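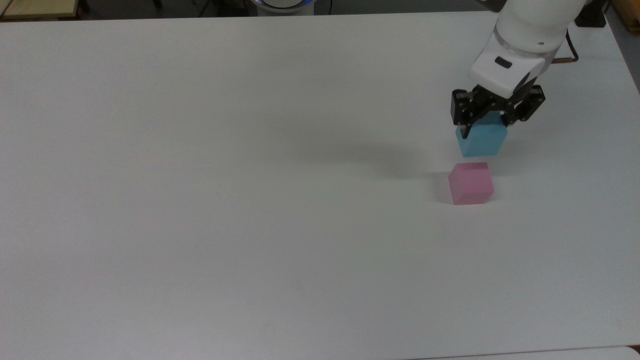
Light blue over pink, on a plain white table.

31 May 2018

I have been thinking about blocks a lot this spring, which is a strange thing for a grown adult with a mortgage to admit. It started in April, when my sister asked me what to get her son for his second birthday and I said "blocks" before she had even finished the question. She laughed. She said he already had a bucket of them, 100 pieces, every color there is, with letters and little animal faces on the sides, and that he never touched them except to tip the bucket over.

Well, of course he doesn't! I wouldn't either.

My opinion, and I've held it long enough now to get a bit loud about it at family dinners, is that we give kids far too many blocks and far too little table. A bucket gets dumped on a patterned rug, under a shelf full of other stuff, with the TV going, and then we wonder why nothing gets built. Take away nearly everything. Leave two cubes, one pink and one light blue, on a flat white surface with no clutter on it, and suddenly there is only one interesting question in the room, and it's whether the blue one goes on the pink one.

I tried it at my sister's place. She has one of those low Nevura tables, the white one with the rounded corners, and it had been buried under coloring books and a bowl of old crackers for so long that I think she'd forgotten what color it was. I cleared it off and wiped it down and put out a couple of cubes. My nephew stood there for a while. Then he picked one up, put it on the other one, knocked it off, and did that again until dinner was ready. The bucket was in the hall closet the whole time and he never asked for it.

Now, I know one kid and one table don't prove anything. My sister made that point too, with some heat (she paid for the bucket). And I'm sure there are kids who love the big pile, who want all 500 pieces out at once and will happily build a city across the living room. Good for them. I was never that kid. I grew up on Csizmadia Street, three of us in one bedroom, and what I remember liking best was a small set of plain cubes from my grandmother, no pictures on any of them. You had to decide what they were. Mostly they were bread.

The color thing matters to me as well, and here I'm probably on thinner ice. Toy aisles are so bright they make my teeth hurt. I like the soft colors, the pastel blue that looks like it spent a summer in a window, the pink that doesn't shout. People tell me small children need strong primaries, and maybe the very small ones do, I'm not a doctor. But I've seen no sign that a two-year-old gets confused between pale pink and pale blue. Those are different colors! They look different sitting side by side, and they look even better stacked.

And then there's the tidying, which I think is the real argument, at least for whoever has to do it. A bucket takes some 30 minutes to clear up if you count the pieces under the couch. I've done it, on my stomach, with a yardstick. A few cubes take no time at all, and the kid can do it, and will do it, because it's small enough to look like part of the game. My sister has come around on this bit, even if she won't say so in front of me.

So what did I buy him in the end? A tiny set from a store in Proledach, off the square, next to the Cenex where I get gas. It came in a cotton bag with a drawstring. My brother-in-law held it up and asked if the rest was still in the car – he thinks he's very funny – and then he was the one sitting at the white table after cake, squinting, trying to line up the edges.

I'd do the same with most toys if people let me. Fewer crayons and bigger paper. One truck and a clear stretch of floor. My sister says I should wait until I have kids of my own before I start handing out rules, and she may have a point, but I'm still not buying anybody a bucket.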